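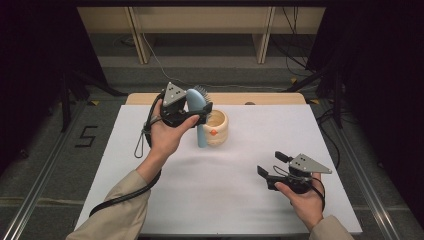
Dish brush and ribbed cup on a white sheet.

Nuteck Promstead 48 Parts Counter Terminal
Posted 1/22/26 by Erhan Ersoy

The Promstead 48 is a counter terminal for electronics stores and wholesale component stalls. It looks up stock by part number, prints shelf labels and keeps a local price list when the network is down.

The base unit holds 30 supplier catalogs. Each catalog is stored separately and can be updated without closing open orders. Prices may be entered per piece, per reel or per carton. Stalls that share a storeroom can link their terminals over wired Ethernet; one terminal must be set as the stock master.

Label stock: 30 mm rolls, matte or gloss.
Order code: 253-P
Supplied with: power supply, one label roll, mounting screws
Not supplied: cash drawer, barcode scanner

Firmware released before May does not support carton pricing. Update the stock master first, then the linked units.

Filed under: Store Equipment > Counter Terminals

Related items
Leiva label rolls, matte
Jevier cash drawer
Promstead wall bracket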